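Datasets > Household > Blomqvist Tabletop Items

We use cookies to remember your settings. Accept | Manage

# Blomqvist Tabletop Items

Small household things on a pale table, sorted by main color. Put together by Socorro Benavides and Wilson Puma. This card covers the red group.

## Contents

- 1,543 pictures in all, 722 of them in the red group
- one folder per color, one text file of labels per folder
- file names are numbered from 1 in each folder

The labels give color and outline only. Material is left blank unless it was written down when the item was put out. Use "red" for everything from pink-red to dark red, and put the shade in the notes column. 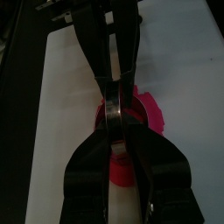 Red item on the white tabletop, mostly covered. Pink-red piece with jagged edges at right.

## Labeling notes

Items that are more than half hidden get `partial`. Label the parts that show and don't guess at the rest. An uneven outline is `irregular`, even if another part of the same item is round.

The April update fixed 6 labels where dark red had been entered as brown.

Send corrections to Yolanda Obi with the folder and file number.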